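We use cookies to remember your preferences and to see which posts get read. By continuing to browse you agree to this. Accept

I promised an update on the arm back in June and then went very quiet, so thank you to everybody who wrote to ask whether I'd given up. I haven't! Salian (yes, it has a name now, blame Sibel) is still bolted together and still eating every free evening I have.

The big change is the grip code. The old version closed the fingers for a fixed time and hoped for the best, which was fine for blocks and hopeless for anything with some give in it. Murali Kotian sat with me for one very long evening and talked me into watching the motor current instead, so that the fingers stop when they meet something - such a simple idea, and I'd been walking past it for months. It took me 11 tries to get a threshold I could live with, and I've settled on 1235 in the config file, a number with no units that I'm proud of anyway.
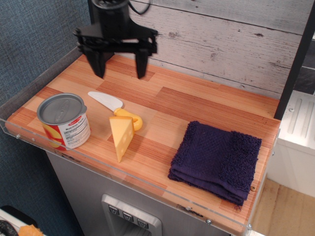
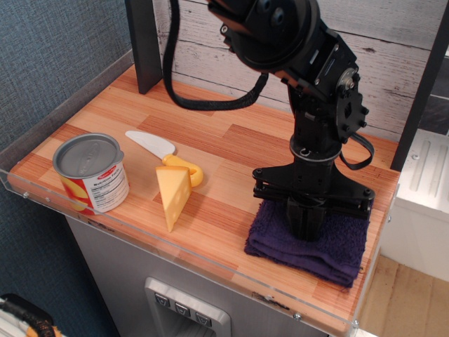

Soft things are where I've been spending my time lately, and I want to go on about them a little, so get yourself a cup of something. A hard object tells the motor very clearly that it's there. Cloth doesn't, it just sort of agrees with you. The folded purple towel is my favorite test for exactly that reason, with all those thick loops along its edges, and I've been fiddling with how far down the fingers should press before they start to close. Too shallow and I'd expect them to skim over the top layer, too deep and the whole arm is leaning on the table. I have seven different approach heights saved and strong feelings about two of them.

Sibel Avcı thinks I should fix the wrist cable before I touch any more software, and she's right, it wants a proper clip and a bit less slack. I've ordered 18 of them, because the small pack was nearly the same price and I'm weak. Once they come I'll reroute everything, redo the zero positions (my least favorite job) and post the new config for those of you building along at home.

Enjoying the blog? Enter your email address to get new posts in your inbox. Subscribe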